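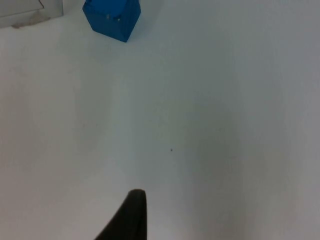 *Blue cube, pale surface.*

# Waaka handheld steamer: three galas, one wedding, a lot of tulle

I dress people for red carpets. They aren't the red carpets you watch on television. Mine are the Nirkthorpe Film Awards, the Davstead Opera benefit, the occasional regional premiere where the biggest star is a weatherman with a book out. The gowns are still gowns, though, and they still arrive in a garment bag that somebody has folded in half and sat on.

So I own steamers. I've killed several. The last one spat brown water down the front of an ivory column dress forty minutes before its wearer was due in front of the step-and-repeat, and we sent her out with a shawl pinned over the damage. One style column called it "an unexpectedly regal choice." I threw the steamer in a hotel trash can and ordered the Waaka that night from the back of a taxi.

It costs $153. For that money you get the steamer, a fabric brush that clips on the front, a heatproof glove, a drawstring pouch, and a booklet in which a very relaxed woman steams a blouse while looking out a window. I have never once looked out a window while steaming.

## Out of the bag

It's heavier than it looks in the pictures. You won't care for the first gown. By the third, especially if you're working above your head on a train hung from a shower rail, you will have opinions about it, and so will your shoulder. I've started switching hands, which makes me worse at steaming but better at opening jars the next day.

The handle is good. It's slightly rubbery, it doesn't get slick, and the trigger has a lock so you don't have to squeeze for an hour. The lock is also stiff enough that I've never set it by accident. My previous steamer had a lock that engaged if you breathed near it, and I once found it puffing away in its bag like a small angry kettle.

The water tank pulls out from the bottom and has a rubber stopper on a little tether. Fill it to the line, and only to the line. If you go over, the extra comes out through the seam when you tilt, and it comes out on your shoe. I know this because I read the booklet after the first event.

## The part where it steams

From cold it's ready before I've finished unzipping the garment bag, getting the zipper caught, and saying a word. I haven't put a stopwatch on it. What I can tell you is that I've never stood there waiting, and with the old one I used to answer emails.

The steam is steady and fine. On silk charmeuse it's lovely. You hold it an inch or two off, work from the inside of the garment, and the creases just sort of give up. Crepe needs a second pass. Satin is fine so long as you keep moving and never, ever let the metal plate kiss it. I always test a seam allowance first, even on dresses I've steamed before, and I'd ask you to do the same with anything you can't afford to replace.

Tulle is where I fell for it. At the Nirkthorpe awards I had Zodwa Zulu, who was presenting Best Short Documentary, in a tulle skirt with more layers than the documentary. It had come by courier in a box meant for a lamp. I hung it from the bathroom door, started on the innermost layer, and worked my way out, and it rose like bread. By the time we got to the top layer Zodwa couldn't get past it to reach her own toothbrush.

It took two refills to get through that skirt. I'll come back to the tank.

Velvet: yes, from the back, with patience. Don't use the brush. The booklet says the brush "revives the pile," and I tried it on a burgundy dinner jacket belonging to Xolani Van Wyk, and what it revived was every cat he has ever met. The hair came up out of the velvet and stood there. We got it off with tape. To be fair to the Waaka, it had found something true about the jacket.

Linen: no. It'll take the worst out, but if you want crisp linen you want an iron, a board, and a different personality. Lwazi Shabalala wore a cream linen suit to the opera benefit against my advice. It was perfect when he left the room. By the elevator it looked like a map of somewhere with a lot of rivers.

Beading and sequins: go carefully and from the lining side. Some sequins are plastic and will curl, some are glued and will leave. I've had no disasters with this steamer, but I put that down to cowardice as much as engineering.

## Spitting

It's what everyone asks, and what I'd ask too. Does it spit?

A little, at the start. The first few seconds come out wet, so I aim the first burst at a towel. After that I've had one real spit in all the time I've used it, and that was when I tipped it nearly upside down to get under a peplum. The booklet tells you not to do that. The woman at the window wasn't wearing a peplum.

I only use distilled water, after the ivory incident. The makers say tap water is fine. They may well be right, and I'll let somebody else's ivory dress find out.

## The tank, as promised

It's small. There's no kinder way to put it. For a shirt and trousers you're fine. For a full-length gown with any ambition you'll be at the sink halfway through, and the thing has to come back up to heat afterward, and there's always a person sitting on the bed in a robe saying they're not nervous while you do it.

I understand why. A bigger tank would be heavier and I've already complained about the weight. I'd still like one. I'm a customer, I don't have to be consistent.

My workaround is to keep a filled bottle with a narrow spout beside me so I can top up without walking to the bathroom. The bathroom at these things is usually occupied by makeup, two publicists, and somebody's mother.

## Noise

There's a hum, and then every so often a cluck as the pump catches up. It's not loud. It is, however, loud enough to be audible on a recording, as I learned when Gerrit Ndlovu gave a radio interview by phone from his hotel room while I did his trousers. He was talking about loss. The pump clucked twice. The presenter asked if he kept hens.

## Travel

The cord is long, which I love, and doesn't fold away into anything, which I don't. It comes with a Velcro strap that has already stopped being interested in Velcro. The pouch is thin and the steamer has to be fully cool and fully drained before it goes in, so packing up at the end of a night is slow. I now wrap it in the towel I used for the first burst.

It only runs on one voltage. The Davstead trip was fine. If you work overseas you'll want a different model, because a cheap plug adapter won't do anything about voltage and you'll be steaming nothing, or something worse.

## Compared with the others

I borrowed a Grirnmont upright for a weekend, the kind with a pole and a hose. It's a better steamer. The tank goes on forever and it takes the weight off your arm, and I did an entire bridal party on a Tuesday morning without a refill. (Why they were getting married on a Tuesday is between them and the venue's price list.) It's also the size of a floor lamp, and getting it through a hotel lobby made me look as though I'd come to fix something. If you have a studio, buy that kind. If you work out of other people's bathrooms, don't.

At the other end there are the $50 travel ones. I've had more of those than I care to list. They're all right for a shirt collar. Chun-hung Hsieh, who does menswear and shares a lot of my jobs, swears by his and has carried it for years, but he also travels with a full iron, so I'm not sure what exactly he's swearing.

## Gripes, small

- The indicator light is on the side facing away from you if you're right-handed.
- The glove is for a giant. I've put a hair tie around the wrist.
- The brush clips on firmly and clips off with a bang that makes clients jump.
- It's white. Makeup artists work in the same room as me. It's now white and foundation.

## Would I buy it again

I would, yes, and I've more or less decided to buy a second so one can heat while I'm refilling the other. It has gone through three galas and a wedding without leaving a mark on anything, and in my line of work a thing that leaves no mark gets to stay. Zodwa wants to know which one it was, and I've told her, and I've also told her that if she starts doing her own tulle she needs to buy a taller door.

I'd say it's worth the $153 if you handle gowns for money, or you have a formal event every month and the wardrobe to match. If it's one black-tie thing a year, hang the dress in the bathroom with a hot shower running, well clear of the spray, and spend the rest on shoes.

**Score:** four out of five. One off for the tank, and the glove can consider itself warned.

*Update, November:* the Velcro strap has come off completely. I'm using a hair tie for that too. Steamer still fine. Someone wrote in to ask whether it works on feathers. I've got a feathered cape coming for the next benefit and I'll try the lining first, then a single feather somewhere near the back, and I'll add a line to this page once I've done it.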